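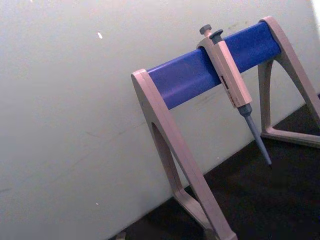 Pipette stand, teaching bench, Ferkmont Bench School.

About us

Ferkmont teaches people how to work at a lab bench. We run short courses in liquid handling, weighing, labelling and record keeping for people who are starting lab jobs, going back to them, or have been doing them for years and have begun to wonder about their numbers. We have one teaching room and one prep room. We don't have a campus, a mascot or a vision.

We're suspicious of most About pages, including earlier versions of this one. The last version used the word "excellence" four times and never mentioned a pipette. So we'll try to stick to what we do, what it costs you in time, and where we think the claims made for training like ours get out of hand.

How it started

The school was started by Ekow Abugri, who had spent a long stretch supervising new staff in a water testing lab. He noticed that the new starters with the best marks were often no steadier at the bench than the ones who had scraped through. They could explain an air-displacement pipette very well. They then pushed past the first stop while drawing up the sample, got more than they wanted, and wrote down the volume on the dial.

He didn't believe it was a question of talent, and he still doesn't. Most of them had shared a pipette with three other students and had held it for a few minutes a week. He borrowed a room, ran a free evening for his own trainees, and weighed what they dispensed. The results were poor enough that they asked to come back. The first paid course ran the following April.

What we teach

The main course is Bench Basics. It takes 10 evenings, and a group is never larger than 8. We've been told many times that we could fit more people in. We could, and then they would be watching instead of doing, and that's the problem they came to us with.

The first two evenings are water and a balance. You set a volume, draw it up, dispense it, weigh it and write it down. Then you do it again. People find this dull, and some of them say so on the feedback sheet. We've left it alone. By the end of the second evening you have a page of your own weights, and it is hard to argue with your own handwriting.

After that come serial dilutions, viscous liquids, tip choice, labelling, and one whole evening on looking after the gear. That last one was added because we got tired of hearing that a pipette had "drifted" when it had been left lying on its side with liquid in the tip. Pipettes go back on the stand, upright, between uses. It isn't a fancy habit. A crossbar between two legs is all the equipment it needs, and we'd be wary of anyone who tried to sell you much more than that.

We also run Wasetti, a one-day refresher named after the street our first room was on. It's for people already working in labs. Please don't book it as a cheaper way into Bench Basics. It assumes you know what you're doing and then spends the day checking whether you do, and beginners come out of it more rattled than helped.

What we don't claim

We don't promise you a job. Some training outfits print a placement rate, and we've never been sure how they get it. Do they count people who were already employed? Do they count people who didn't write back? We tried to work out our own figure once and couldn't make it mean anything, so we don't publish one.

Our certificate says that you attended, lists what you practised, and has your final set of weights attached. It is not a licence or an accreditation. A few employers have told us they like seeing the weights. Others won't care at all. Ask yours before you spend the money.

We also don't claim that good hands fix a bad method. If your lab's procedure is wrong, you'll leave here able to carry out the wrong procedure very evenly. We do spend part of one evening on how to raise that sort of thing with a supervisor, though how well it goes depends a good deal on the supervisor.

And we're doubtful about "learning styles", practice apps and videos as a replacement for bench time. We've watched plenty of the videos. Some are quite good. We've yet to see one change anybody's thumb.

Khúc, our record sheet

Everyone who trains with us keeps a running record we call Khúc. It began as a paper sheet and is still a paper sheet. Each line has the set volume, the weight, the room temperature and a space for remarks. We were pressed to turn it into software, and we did trial a version on a tablet for one term. People typed in tidier numbers than they wrote down, and we didn't like what that suggested. The tablet went back in the cupboard.

We now hold nearly 700 completed sheets. They're kept without names and used for one purpose, which is to see where people go wrong and at what stage. The most common trouble is still small volumes, and the second is rushing in the last half hour. We moved the tea break later on account of the second one. Whether that helped is hard to say. The sheets look a little better, but the groups since then have been different people.

You're welcome to a blank copy. We don't ask for your email address in return.

The room

The benches have dark tops and the walls are plain. We get asked why we don't put up posters. There used to be some, including a large one with the parts of a pipette labelled, and we noticed that people looked at the poster whenever they should have been looking at the tip. It came down during a repaint and didn't go back up.

There's step-free entry from the lane, and one bench can be lowered for seated work. Let us know when you book so we can set it before you arrive. The room is cool in the evenings. Bring a jumper that fits under a lab coat.

We don't stock the latest of everything, and that's partly money and partly a decision. Trainees are often disappointed not to meet the electronic models. You may well use one at work, and it may be very good. We would still like you to know what a plunger feels like at the first stop before something else does it for you.

Skevell Fund

A small number of places each term are paid for by the Skevell Fund, set up by former trainees. It covers the full fee for one person in each group, plus 400 dollars towards travel or child care. We hesitated before agreeing to it. Funds like this can end up as a nice photo and a long form, with most of the effort going into choosing who deserves it. Ours has a half-page form and two questions, and if more people apply than there are places, we draw names. You won't be asked to write about your hardships or to appear in our newsletter. We haven't got a newsletter.

Who should probably go elsewhere

If you need a recognised qualification, go to a college that offers one. If you want cell culture or anything needing a safety cabinet, we aren't set up for it. If your employer is sending a team of twenty and wants it over in an afternoon, we'll say no, politely — we've done it once, years ago, and we don't think those people learned anything except where to park.

If you're not sure, come to an open evening. They start at 6:30 pm, and you can try a pipette, weigh a few results and ask whatever you like, including why it costs what it does. There's no talk and no slides. Plenty of visitors decide it isn't for them.

Getting in touch

Enquiries are answered by whoever isn't teaching, so a reply can take a couple of days during term. Tell us what sort of work you do or hope to do, whether you've used a pipette before, and any dates you can't manage. If you've trained with us and think something on this page is overstated, we'd like to hear about that as well.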